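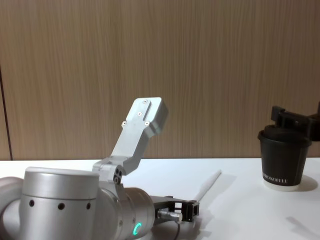 Barbara Kurek asked first thing whether a witness statement typed up two weeks later is worth anything in court. Fair question. We didnt have a good answer in June and only half of one now.

Project report, group 4: Keeping records of damage after the shelling of Granoditz

What we did

Took 40 public posts (photos, short clips) about the shelling and tried to pin each one to a street and a day. Two people per post, working seperately, then compare. Maja Szczepańska did the map.

Results

23 placed to the exact street. The rest: wrong town (mostly Pelten), old footage, or no way to tell. Night clips were the worst. Reposts lose the upload time, so always go back to the first account if it still exists. Three had been deleted by Monday.

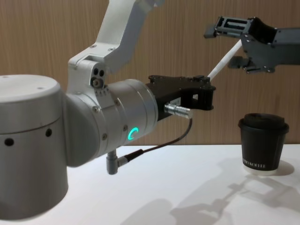
Problems

No Ukrainian speaker in the group, used machine translation, street names came out mangled. Also we saved links at first and not files. Big mistake. Laskowska's handbook says to save a copy and write down who handled it and when, we started that too late.

Still to do

Redo the log for the first 27 posts. Ask the Festham archive how they store originals.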